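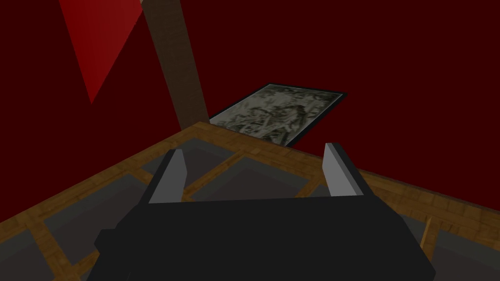

Simulated wrist view with the gripper open over the lattice tabletop.

Zilness: Frequently Asked Questions

Maintained by Sunil Nanayakkara and Olga Zúñiga. Last revised 2023-11-17.

What is Zilness?

Zilness is a training method for grasping policies that see only through a wrist camera. The policy is trained entirely in rendered rooms and then run on a physical arm without further tuning. The method has two parts: a procedure that re-dresses the room between training episodes, and a loss term that penalizes the policy when its action changes after the room has been re-dressed but the geometry of the task has not.

What does "re-dressing" mean?

The poses of the arm, the table, and the target object are held fixed. Wall color, tabletop material, wall hangings, and loose structural parts such as beams are redrawn from a library. The result can look odd. A dark crimson wall behind a table of wooden strips and gray panels is a normal draw, and so is a picture that sits partly behind the table rim. We do not filter draws for plausibility.

Why not filter them?

We tried. With the plausibility filter on, the policy learned faster in simulation and did worse on the real arm. Our reading is that the filter removed most of the high-contrast straight edges near the fingers, and those are the edges that confuse the policy later. Grid-patterned tabletops are the clearest case. The seams between panels have about the same apparent width as a finger edge at some heights, and a policy that has never seen them tends to close early.

Does the gripper itself change between draws?

No. Finger shape, body color, and camera mounting stay fixed. The gripper fills a large part of the wrist view, and we want the policy to treat it as a constant reference. Changing its appearance as well was tested in the Salinas runs and slowed training with no gain in transfer.

How is the consistency loss computed?

Each training state is rendered twice with two independent draws. Both images go through the same network, and the squared difference between the two predicted actions is added to the imitation loss with a fixed weight. Gradients flow through both branches. Stopping the gradient on one branch gave similar final results but was less stable early in training.

What results should I expect?

On the Dumcombe test set, which contains 20 real objects on a plain bench, the full method and the version without the consistency term are close. The gap opens on patterned surfaces. There the full method completed over twice as many grasps as the version trained with re-dressing alone. Removing re-dressing and keeping the loss makes no sense, as the two renders would then be identical.

What counts as a completed grasp?

The object must be lifted clear of the surface and held for 8 seconds. Slips during that interval count as failures. Attempts in which the arm stops on a joint limit also count as failures, even when the object is already between the fingers.

Can I use the method with a fixed external camera?

You can, but we have no result that says you should. A fixed camera sees a stable background at test time, and simple fine-tuning on a small number of real images may be enough. A wrist camera sees a different part of the room at every step of the approach.

How much rendering does it need?

Rendering each state twice doubles the image cost. A full training run takes 12 days on one workstation with our default settings, and most of that time goes to rendering. Lower-quality lighting shortens the run. We have not measured the effect on transfer carefully enough to recommend it.

What is Plisovetti?

Plisovetti is the scene library. It holds the surfaces, wall colors, and hung items used for re-dressing, and it can be used without the training code. Version 2 replaced the March release and changed the sampling order, so seeds from the earlier release will not reproduce the same rooms.

My policy hovers over the table and never closes. What is wrong?

Check the camera pitch first. An error in the mounting angle moves the fingertips in the image, and the policy then acts as though it were still too high. If the pitch is correct, check that the image is not being mirrored by the driver. A consistency weight set too high can also produce hovering, since a constant action satisfies that term perfectly. Lower the weight by half and retrain from the last checkpoint saved before the loss flattened.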